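Brendia
About us

Home
About us
Our work
Partner schools
Contact

Who we are

Brendia is a privately held company that prepares training examples for robotic assembly. Manufacturers and research groups come to us when they need a robot to learn a manual task and do not have the staff, the floor space or the patience to show it the task several hundred times. We do the showing. Our operators guide a robot arm through the work by hand or by remote control, our reviewers check each attempt, and the client receives a set of recordings that a learning system can be trained on.

The company was founded by Niamh Kavanagh and Benoît Lemaire, who had worked together for several years on fixture design for small gearboxes. Their original plan was to sell fixtures. Two of their first clients asked whether the same benches could be used to record demonstrations, and within a year the recording work had overtaken the rest of the business. Fixture design remains a small department and serves our own benches almost exclusively.

Our main office and recording hall are in Zuvthorpe. A second site at Zostholm handles review, storage and delivery.

What we collect

Most of our work concerns small-part assembly: placing gears on pegs, seating bearings, inserting pins, fitting covers, and taking all of these apart again. These tasks look simple to a person. They are difficult for a machine because the margins are narrow and contact between parts changes from one attempt to the next.

A standard collection at Brendia contains 545 accepted demonstrations of a single task. Larger programs run to 2000. For clients who wish to test an idea before committing to a full program, we offer a pilot collection of 200. In every case the figure refers to accepted demonstrations only. Attempts that are rejected in review are stored separately and may be delivered on request, as several of our clients use them to teach their systems how to recover from an error.

Each demonstration includes the recorded motion of the arm, the view from one or more cameras, and a short written statement of the task. Starting positions are varied according to a schedule agreed on with the client. The schedule sets out where the parts are placed, how they are turned, which of them are already in position when recording begins, and how the bench is covered and lit.

How a session is run

Every session is led by an operator and followed by a reviewer. The two roles are never held by the same person on the same task.

The operator sets the parts according to the schedule, confirms that the arm is in a permitted starting position, and begins the recording. An attempt that is interrupted for any reason is closed and labeled as interrupted. Operators are instructed to work at a steady pace and to correct small mistakes in the way they naturally would. A demonstration in which a gear is placed slightly off its peg and then brought into line is of real value, provided that the correction is clean and the task is finished.

The reviewer watches the full recording at normal speed and assigns one of 3 grades: accepted, accepted with correction, or rejected. A written reason must accompany every rejection. Reviewers may also return a schedule to the planning group if they find that the starting positions have become too much alike.

Operators work in periods of no more than 50 minutes and change tasks at least once during the day. Long periods on a single task lead to habits, and those habits pass into the recordings.

Our software

Recordings are managed in Ezzat, a system developed by our own staff under the direction of Oriana Alarcón. Ezzat issues the schedule to the operator, keeps the different recording streams in step, and holds the reviewer's grade beside each attempt. Clients may be given access to follow the progress of their collection, and they may comment on individual demonstrations before final delivery. Ezzat is not sold as a separate product.

Our people

Niamh Kavanagh, Managing Director
Responsible for client relations and the general conduct of the company.

Benoît Lemaire, Director of Engineering
Responsible for benches, fixtures, arms and workplace safety.

Oriana Alarcón, Head of Software
Responsible for Ezzat, data storage and delivery formats.

Javiera Iturra, Head of Operations
Responsible for operator training and session planning at Zuvthorpe.

Celeste Villalba, Head of Review
Responsible for grading standards and the Zostholm site.

New operators complete a training course under Ms. Iturra before their recordings are submitted for review. No previous experience with robots is required. Many of our operators came to us from watch repair, dental laboratories and electronics assembly.

Confidentiality and ownership

Recordings made for a client belong to that client. Brendia does not reuse them, combine them with other collections or show them to third parties without written permission. Client parts are kept in locked storage and are returned or destroyed at the close of a program, as the agreement provides. Faces and voices of staff are not included in delivered material.

Visits and school partnerships

Technical schools may apply to bring a class to the Zuvthorpe hall. Visits begin each September and include a period at the bench, during which students guide an arm through a gear placement under supervision. Applications should be sent by a member of the teaching staff and should state the size of the group and the course of study.

Prospective clients are welcome to attend a session by arrangement with Ms. Kavanagh's office. We ask that sample parts reach us before the visit so that a bench can be prepared.

Page last reviewed: 2020-02-25

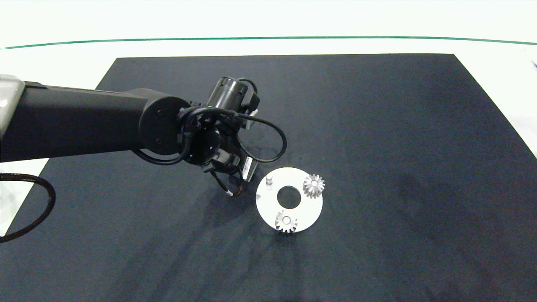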